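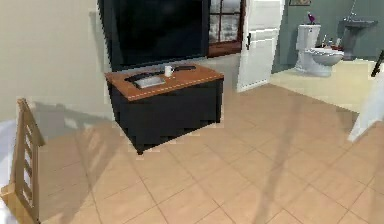 Dark cabinet with warm wooden top and inset sink, on large beige-pink tiles

The Prudton Worktop Oil

Wooden worktops are lovely things to live with, and we've never met anyone who put one in and wished they had chosen something colder. They do ask for a little looking after, though, and that is where our Prudton oil comes in. We have been making it in the same small unit at Tarkia since the business began, and apart from a change of tin (the old lid was a menace, and thank you to everyone who wrote in about it) very little has altered.

It is a plain, thin oil that soaks into the wood and dries to a soft, low sheen. You won't get the glassy look of a varnish from it. What you will get is a top that feels like wood under your hand, and one you can patch up yourself on a wet afternoon when somebody has left a teabag on it overnight.

What people use it on

Kitchen worktops, mostly, but also bathroom shelves, breakfast bars, chopping boards and the tops of small sink units in utility rooms. Gaspard Vasseur, who fits kitchens for a living and has been buying from us for years, swears by it for the cut edges around a sink, where water likes to sit and the grain drinks it up. He gives those edges an extra coat before the sink goes in, and we'd gently suggest you do the same if you have the chance.

Please don't use it on floors. It stays a bit slippery for longer than you would like, and our Mulligan floor oil is made for exactly that job.

How to put it on

Start with a clean, dry, bare top. If there is old varnish it will have to come off, I'm afraid, and there's no short cut we can recommend. Sand lightly along the grain, wipe away the dust, and pour a little oil on to a cotton cloth. Work it in well, leave it for twenty minutes, then wipe off everything that hasn't soaked in. This last bit matters more than all the rest! Oil left sitting on the surface goes tacky, and nearly every worried telephone call we take is from someone who was too generous with it.

Leave it overnight and do it again. New wood likes 2 coats to begin with, and a very thirsty top may want another. After that, a quick going-over in May and again before Christmas keeps most kitchens happy.

Lay used cloths out flat to dry outdoors before you throw them away. Oily cloths left in a heap can heat up and catch fire by themselves, so do take this seriously.

Colours and sizes

Clear, Honey and Dark Walnut. Clear still deepens the wood a touch, much as a damp cloth would, so try it underneath or at the back first. The small tin covers up to 2 square metres, and the large one is better value if you have a long run to do. Jingyi Cheng in our office will happily post out a sample sachet of any colour.

From our customers

"Bought Honey for an old beech top I had nearly given up on. Took an age to sand, but I'm very pleased with it." - Stavros Katsaros

"Smells nicer than the last one I used. The tin could do with a pouring spout." - Toshio Onishi

Orders placed before noon go out the same day. The large tin of Dark Walnut is out of stock at present and will be back on the shelf on 8th June.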